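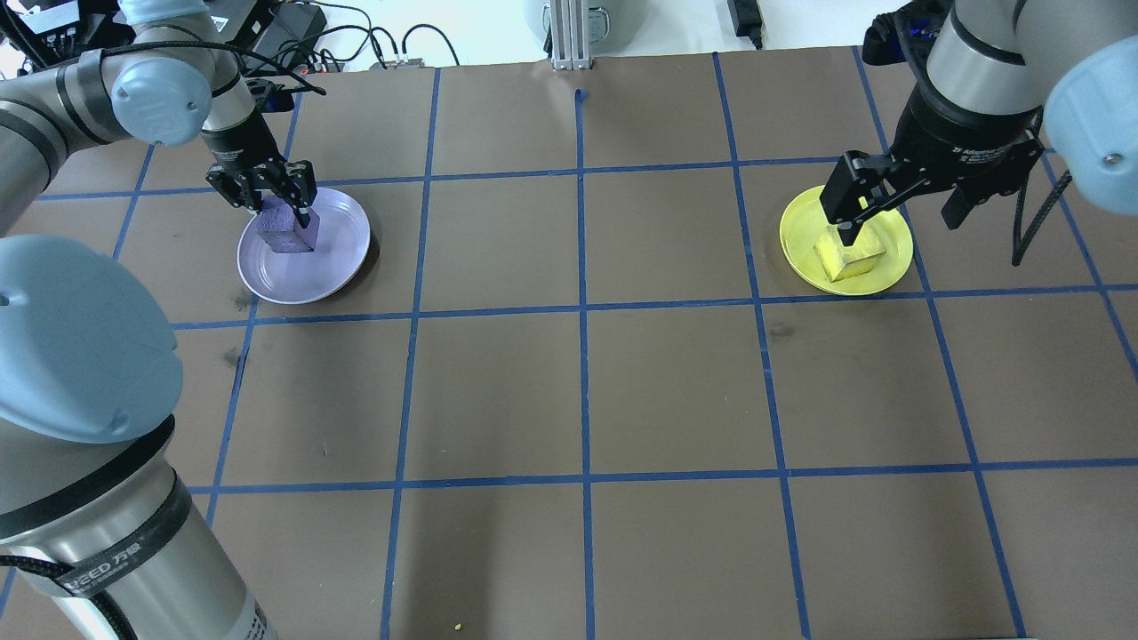 Section 2: Setting out the grid, plates and blocks

The Unda colour-matching set is sold as ready to use in minutes. Allow longer. The plates and blocks take no time at all, but the tape does, and most of the complaints we have read come down to a grid laid in a hurry.

What you need
Blue tape, narrow
One purple plate and one yellow plate
One purple block and one yellow block
A flat table, covered or bare

2.1 Laying the tape

1. Wipe the table and let it dry. If you are using brown paper, smooth it down first. Gulitz paper is described as crease-free, a claim we would treat with some caution.

2. Lay the long lines first, then the cross lines. Tear the tape by hand if you like. Slightly ragged edges do no harm.

3. Press each line down from one end to the other. Check the crossings again the next day.

Note: The makers suggest a spacing of 200 mm. We can't see what is special about that figure. Any square that takes a plate with a bit of room will do.

4. Look along the lines for worn patches. A few small bits missing can be left alone – replace the strip only when it starts to lift. 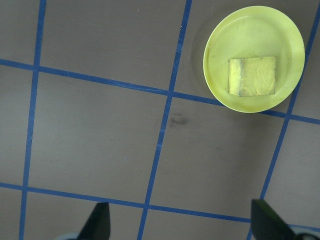
2.2 Placing the plates

1. Put the plates down rim upwards. They are shallow, and a block dropped from any height may well bounce out.

2. Decide whether a plate goes inside a square or over a crossing, and write it down. Either works. Changing your mind halfway through does not.

3. Ignore light scuffs on the plates. The Voicu polish (part 451) is meant to remove them, but we saw no difference after 3 coats.

Caution: Don't slide a plate across the tape. Lift it.

2.3 Matching the blocks

1. Start with both blocks off their plates.

2. Move one block at a time, purple to purple and yellow to yellow. A block needn't sit dead centre, whatever the Hillel leaflet says, so long as it rests on its own plate.
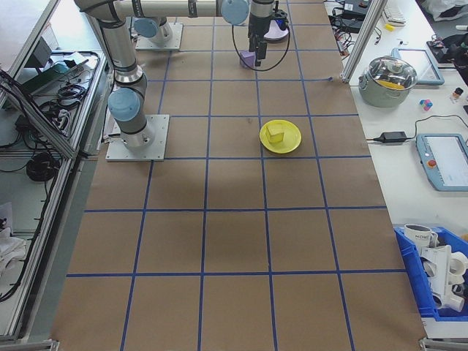
3. Judge the match under the light you normally use. The shades of plate and block can differ a little, and that doesn't count as a fault.

4. Lift the blocks off before moving either plate to a new square.

Text last checked 18 February 2024.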